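Projekt Trumonora: Weiternutzung von Elektrogeräten in Runau
Zwischenbericht an die Förderstelle
Stand: 3. April 2026
Vorgelegt von Irja Saarela, Projektleitung

1. Anlass und Berichtszeitraum

Der Bericht schließt an den Projektantrag und an die kurze Mitteilung vom Winter an. Er umfasst die Annahme gebrauchter Geräte, die Prüfung und Aufbereitung, die Abgabe an Haushalte und Vereine sowie die Kurse. Der Verwendungsnachweis mit den Belegen geht gesondert zu. Wo wir vom Antrag abgewichen sind, steht es im jeweiligen Abschnitt.

Das Projekt läuft in den früheren Lagerräumen an der Bahnseite. Der Mietvertrag gilt bis zum Ende der Förderung, eine Verlängerung ist mündlich zugesagt, schriftlich haben wir sie noch nicht. Die Heizung im vorderen Raum wurde vom Vermieter erneuert. Im hinteren Raum fehlt nach wie vor ein zweiter Stromkreis, was bei gleichzeitigen Prüfungen von Wasserkochern, Heizlüftern und Bügeleisen regelmäßig dazu führt, dass die Sicherung auslöst. Der Elektrobetrieb hat sich den Raum angesehen, ein Termin steht aus.

2. Annahme

Im Berichtszeitraum wurden 835 Geräte angenommen. Der größte Teil kam aus privaten Haushalten, meist bei Umzügen oder Haushaltsauflösungen. An zweiter Stelle stehen Büros und Praxen. Küchengeräte bilden die stärkste Gruppe, gefolgt von Rechnern und Zubehör, Lampen, Radios und kleinen Werkzeugen. Fernseher nehmen wir seit dem Winter nur noch nach Rücksprache an, da uns die Stellfläche fehlt.

Die Annahme findet an zwei Nachmittagen pro Woche statt. Wer etwas bringt, füllt eine Karte aus: Art des Geräts, bekannte Fehler, Alter, soweit bekannt, und ob das Gerät bei Nichtgelingen zurückgenommen oder entsorgt werden soll. Die Karte wurde zweimal überarbeitet. Die erste Fassung fragte nach der Typenbezeichnung, und viele Leute haben dafür das Gerät auf dem Tresen umgedreht, wobei Krümel, Kaffeereste und in einem Fall Öl herausliefen. Jetzt trägt das Team die Bezeichnung später selbst ein.

Aus Flarnthorpe kommt inzwischen einmal im Monat eine Sammelfahrt. Den Transport übernimmt die Firma Amato auf einer ohnehin bestehenden Tour und berechnet dafür nur den Kraftstoff. Im Antrag war ein eigenes Fahrzeug zur Miete vorgesehen. Darauf haben wir verzichtet.

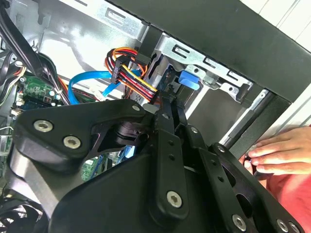 Schwierig bleibt die Abgrenzung zum Wertstoffhof. Einige Haushalte nutzen die Annahme, um defekte Geräte loszuwerden, die auch mit viel Aufwand nicht mehr in Betrieb zu nehmen sind. Wir dürfen solche Geräte ablehnen und tun das auch, führen aber oft lange Gespräche darüber. Ein Aushang an der Tür nennt jetzt die Geräte, die wir nicht annehmen: Kühlschränke, Waschmaschinen, Mikrowellen, Heizdecken und alles mit beschädigtem Akku. Mit dem Wertstoffhof ist vereinbart, dass wir die Reste gesammelt anliefern können, ohne jedes Mal einen Termin zu buchen.

3. Prüfung und Aufbereitung

Jedes Gerät durchläuft zuerst eine Sichtprüfung und dann die elektrische Sicherheitsprüfung. Das Prüfgerät wurde wie beantragt angeschafft, zwei Personen sind dafür unterwiesen, eine dritte folgt vor dem Sommer. Die Prüfprotokolle werden auf Papier geführt und am Ende der Woche in eine Tabelle übertragen. Wir hatten überlegt, gleich am Rechner zu protokollieren, sind aber beim Papier geblieben, da am Prüfplatz häufig zwei Leute gleichzeitig arbeiten und die Hände selten sauber sind.

Bei den Küchengeräten sind die häufigsten Ursachen verkalkte Leitungen, gebrochene Netzkabel und ausgelöste Thermosicherungen. Die ersten beiden lassen sich mit geringem Aufwand beheben. Bei den Thermosicherungen gehen wir vorsichtig vor und ersetzen sie nur, wenn die Ursache für das Auslösen gefunden ist. Bei Radios und Verstärkern liegt es meist an Reglern und Steckverbindungen. Lampen werden fast immer mit neuer Leitung und neuem Schalter abgegeben, auch wenn die alten Teile noch funktionieren.

Ersatzteile sind der größte Engpass. Dichtungen und Schalter für ältere Kaffeemaschinen gibt es vielfach nur noch gebraucht. Jouko Heinonen hat deshalb begonnen, aus nicht reparierbaren Geräten systematisch Teile zu entnehmen und in beschrifteten Schubladen abzulegen. Das kostet Zeit, hat sich aber schon nach wenigen Wochen bemerkbar gemacht. Bestellt wird nur noch, was in den Schubladen nicht zu finden ist. Offen ist, wie lange Teile aufgehoben werden. Der Platz reicht nach jetzigem Stand bis zum Herbst.

Bei Rechnern gilt eine eigene Regel: Datenträger werden bei der Annahme ausgebaut und entweder überschrieben oder vernichtet, nach Wahl der abgebenden Person. Die Bestätigung darüber wird ausgehändigt. Mehrere Praxen haben erst daraufhin zugesagt, ihre Altgeräte an uns zu geben. Für Schulen gilt eine Vorlage, die mit dem Schulamt abgestimmt wurde. 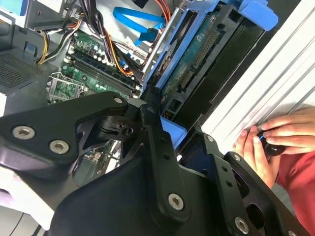
Die Arbeitszeit je Gerät schwankt stark und lässt sich schlecht planen. Im Antrag hatten wir einen festen Durchschnitt angesetzt, der bei Lampen zu hoch und bei Nähmaschinen deutlich zu niedrig war. Nähmaschinen binden oft einen ganzen Nachmittag, werden aber auch am stärksten nachgefragt. Wir schlagen vor, für das kommende Halbjahr nach Gerätegruppen zu rechnen. Eine Aufstellung liegt dem Verwendungsnachweis bei.

4. Abgabe

Fertige Geräte werden gegen einen kleinen Betrag oder, mit Berechtigungsschein, kostenlos abgegeben. Der Schein wird von der Sozialberatung ausgestellt. Anfangs kamen wenige Menschen damit, was nach Auskunft der Beratungsstelle daran lag, dass das Angebot im Haus nicht bekannt war. Nach zwei Besuchen dort und einem einfachen Faltblatt in fünf Sprachen hat sich das geändert.

Im Regal stehen derzeit 80 abgabebereite Geräte. Das ist mehr, als wir uns wünschen. Vor allem Toaster und Wasserkocher sammeln sich an, während Staubsauger und Herdplatten oft am selben Tag weg sind. Ein Teil der Wasserkocher soll an die neue Unterkunft an der Flussstraße gehen, sobald diese bezogen ist.

Auf abgegebene Geräte geben wir eine Rücknahmezusage. Wer innerhalb von sechs Monaten ein Problem hat, kann das Gerät bringen, und wir reparieren oder tauschen es. Die Rückläufe sind bisher gering und betreffen überwiegend Staubsauger. Bei einem Modell hat sich ein wiederkehrender Fehler am Kabeleinzug gezeigt. Dieses Modell nehmen wir nicht mehr an.

Die Rücknahmezusage war im Beirat umstritten. Die eine Seite fürchtete den Aufwand, die andere hielt eine Abgabe ohne Zusage für nicht vertretbar. Wir haben die Frage im Februar auch den Leuten gestellt, die Geräte abgeholt hatten, und um schriftliche Rückmeldung gebeten. 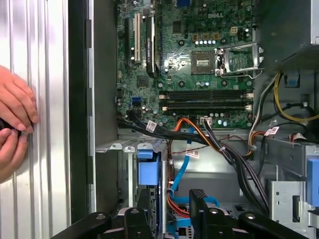 Impi Mäkelä schrieb uns, sie hätte den Staubsauger ohne die Zusage nicht mitgenommen. Sie habe vorher zweimal ein gebrauchtes Gerät über eine Anzeige gekauft und sei beide Male darauf sitzen geblieben. Ihr wäre außerdem lieber, wenn die Frist auf dem Gerät selbst stünde, der Zettel sei nach einer Woche verschwunden gewesen.

Der Vorschlag wurde übernommen. Seit März klebt auf der Unterseite jedes Geräts ein Etikett mit dem Datum, bis zu dem die Rücknahme gilt. In den übrigen Rückmeldungen ging es überwiegend um die Öffnungszeiten. Berufstätige wünschen sich einen Abend. Das ist mit der jetzigen Besetzung nur möglich, wenn einer der Nachmittage wegfällt, und wird bis zum nächsten Bericht erprobt.

5. Kurse

Von den geplanten Kursen haben alle bis auf einen stattgefunden. Ausgefallen ist der Kurs zu Akkus, da die Kursleitung erkrankt war. Er wird im Juli nachgeholt. Gut besucht waren die Abende zu Nähmaschinen und zur Pflege von Kaffeemaschinen. Beim Kurs zum Löten gab es eine Warteliste, beim Kurs zu Fahrradbeleuchtung blieben Plätze frei.

Ilari Manninen hat das Kursmaterial überarbeitet. Die Blätter sind kürzer geworden und arbeiten mit Zeichnungen statt mit Fließtext. Für Teilnehmende mit wenig Deutsch war das eine spürbare Erleichterung. Die Vorlagen stehen anderen Initiativen auf Anfrage zur Verfügung, in Flarnthorpe werden sie bereits verwendet.

Mit der Gesamtschule gibt es eine Absprache für eine Arbeitsgemeinschaft im neuen Schuljahr. Geklärt sind Raum und Versicherung. Nicht geklärt ist, wer die Fahrten zwischen Schule und Werkstatt begleitet.

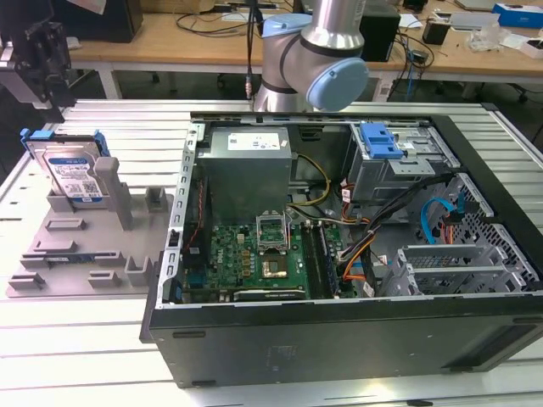
6. Personal

Die halbe Stelle in der Werkstatt ist seit Projektbeginn mit Eero Peltonen besetzt. Die geringfügige Beschäftigung an der Annahme war zwei Monate unbesetzt. In dieser Zeit fiel ein Teil der Dateneingabe liegen und wurde inzwischen nachgeholt. Die daraus nicht verbrauchten Mittel sind im Verwendungsnachweis ausgewiesen.

Eine Fortbildung zur Arbeitssicherheit wurde gemeinsam mit dem Team aus Flarnthorpe besucht. Die Gefährdungsbeurteilung ist aktualisiert und liegt in der Werkstatt aus. Neu aufgenommen wurde der Umgang mit aufgeblähten Akkus, für die jetzt ein Behälter mit Sand im Hof steht.

7. Finanzen

Die Ausgaben liegen im Rahmen des Plans. Bei den Fahrtkosten wurden durch die Absprache mit Amato 2.000 Euro eingespart. Wir beantragen, diesen Betrag für den zweiten Stromkreis im hinteren Raum und für Ersatzteile verwenden zu dürfen. Das Angebot des Elektrobetriebs reichen wir nach, sobald es vorliegt.

Für Druckkosten wurden 200 Euro mehr ausgegeben als vorgesehen. Grund sind die Übersetzungen des Faltblatts. Der Mehrbetrag wurde innerhalb der Sachkosten ausgeglichen.

8. Nächste Schritte

Bis zum Sommer stehen der Probelauf mit der Abendöffnung, die dritte Unterweisung am Prüfgerät und die schriftliche Mietverlängerung an. Die Übergabe der Wasserkocher hängt vom Bezug der Unterkunft ab. Über den Antrag auf Umwidmung bitten wir möglichst früh zu entscheiden, da der Elektrobetrieb mehrere Wochen Vorlauf braucht.

Rückfragen zum Zahlenteil beantwortet Irja Saarela, zu Werkstatt und Prüfprotokollen Eero Peltonen.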